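Planning Next Year's Instrument Budget at the Porkcombe Suturing Lab
By Catríona Madigan, Oct 21, 2023

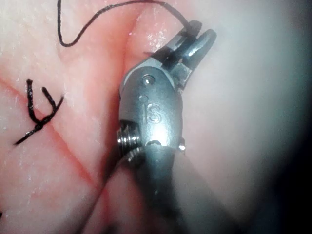

1 min read

It's budget season at Porkcombe, and I couldn't be happier about it! Our robotic suturing work has grown so much that we finally get to plan the instrument order properly, with its own line and everything.

Anyone who has watched the metal jaws hold a length of black thread beside a finished knot will know why we want more of these. They're lovely tools, and they wear out. The wrist has tiny moving parts, so we now log every use and plan to retire each instrument at 42 sessions. That gives us an order of 31 for the year, plus thread (300 packs, please don't hoard them).

Curivar and Unodwood have both sent quotes. Curivar costs a little more per instrument but includes sharpening and a loaner while yours is away – a big help in October, when every bench slot is taken. Unodwood wants a minimum order of 100, and we just don't have the shelf space. Ung has offered a service plan for the arms themselves, and I'll go through that one separately once the revised terms come in.

If your group needs a second needle driver or more practice tissue, tell me before the end of the month. Send the item, how many and which project pays. Wish lists are welcome too – last year two of them got funded!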